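Sendar Gehwegroboter

Können Maschinen uns schon Hausarbeit abnehmen? Beim Wäschefalten winke ich noch ab, aber der Weg vor der Ladentür – da bin ich inzwischen richtig optimistisch! Unser Sendar kehrt den Gehweg, trägt kleine Pakete zum Nachbarhaus und hält bei Hindernissen Abstand (Hydranten, Masten, Bordsteinkanten). 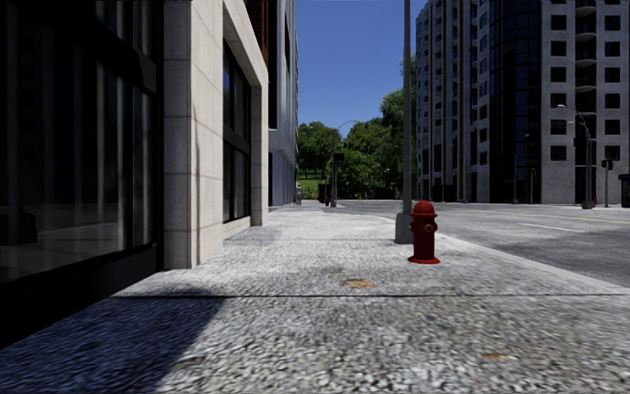
Geübt hat er das in 567 simulierten Straßenzügen, bevor er bei uns in Dirnositz zum ersten Mal vor die Tür durfte. Meine Kollegin Leen Rawashdeh hat die Strecken gebaut und ärgert sich bis heute über harte Schatten auf hellem Stein, die der Kleine anfangs für Stufen hielt. Festgetretenen Kaugummi lässt er übrigens liegen, da müsst ihr selber ran.

Gewicht: 87 kg
Laufzeit: 8 Stunden
Miete: 468 Euro im Monat, Einweisung inklusive

Treppen kann er nicht, Türen öffnen auch nicht. Wer das braucht, wartet besser auf den Zernavton, an dem wir gerade schrauben. Probefahrten machen wir vormittags, schreibt mir einfach kurz!

Zuletzt aktualisiert: Mai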